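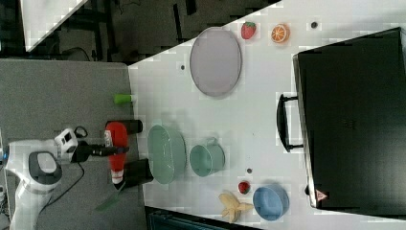 Section 5: Setting Out the Posard Portable Traffic Signals

Read this section before you unload anything. It covers placing, powering and timing a pair of Posard signals for one-lane alternating traffic. Flagging operations are in Section 8, along with the pages on what to do when both ends insist it's their turn.

You will need:
Two signal heads with masts and bases
Four charged batteries (two in use, two spare)
The Jandik handset
Advance warning signs and cones, as shown on your approved traffic plan
A two-way radio for each crew member
The approved traffic plan itself, on paper, in the cab, where it was supposed to be last time

5.1 Placing the signals

1. Park the work vehicle in the closed lane with its beacons on. Put on your vest and hard hat before you open the door. The vest does nothing for you on the passenger seat.

2. Set out the advance warning signs first, working in the direction of traffic. Drivers should meet the signs before they meet you.

3. Walk the first signal base to its marked position. It has wheels, and the wheels have opinions. On any slope, two people move it.

4. Lower all the feet and turn each one until the bubble on the base sits inside the ring. Close enough is how masts end up in ditches.

5. Raise the mast until the locking pin clicks. Tug it. If it moves, it didn't click, whatever you heard.

6. Repeat at the other end of the work area, then place the cones.

CAUTION: Never stand between a signal base and live traffic while leveling it. Work from the shoulder side, and have a second person face the oncoming vehicles the whole time. Facing a phone doesn't count.

Note: If the road bends and you can't see one signal from the other, post a spotter with a radio. Drivers in a bend assume the road beyond it belongs to them.

5.2 Power and pairing

1. Fit one battery in each base. Red lead first, then black. The tray only closes when the battery is the right way around, and forcing it voids more than the warranty.

2. Turn the key to STANDBY. Both heads should flash red. If only one flashes, swap its battery before you call anybody.

3. Hold PAIR on the handset until the screen shows both heads. Stay near the first signal while it searches.

4. Check that the site number on the handset matches the labels on both bases. During the Dusumthorpe bridge repairs, two crews set up on neighboring streets and one of them spent most of a morning directing the other one's traffic. The labels have been larger ever since.

Note: Cold weather shortens battery life. From December until the thaw, change batteries at the start of every shift, including the shifts when they look fine.

5.3 Setting the timing

1. Measure the distance between the two stop lines. Use the wheel. Pacing it out gives a different answer for every pair of legs on the crew.

2. Enter the distance on the handset under SITE LENGTH. The handset works out the all-red time, the period when both ends are held so the last vehicle can clear.

3. Set the green time from your traffic plan. The factory setting is 26 seconds, which suits a quiet road and infuriates everyone on a busy one.

4. Press RUN. Watch 2 full cycles from each end before anyone starts work.

5. Write the settings and the start time on the site sheet.

WARNING: Do not shorten the all-red time to clear a line of cars. The people leaning on their horns are annoyed, and they will be just as annoyed at the next light. A tractor halfway through the work area still needs the time it needs.

5.4 When something goes wrong

Both signals stay red: The heads have lost contact with each other. Move any parked truck standing between them, then pair again. They are designed to fail this way, and traffic will wait, loudly.

One signal goes dark: Stop work, move the crew off the road, and control traffic by hand as in Section 8 until it is fixed.

Handset shows LOW: You have over an hour. Use it to change the battery.

Signal struck by a vehicle: Turn the key to OFF if you can reach it safely. Leave the unit where it lies, photograph it, and call your supervisor. Don't set it upright again to see if it still works.

Repairs inside the signal head are for Derkach service staff only. Questions about this section go to Réjean Lévesque in the equipment office, who would like the serial number before the story.

Section 5 revised February 17, 2018. Discard earlier copies, including the laminated one taped inside the tool locker.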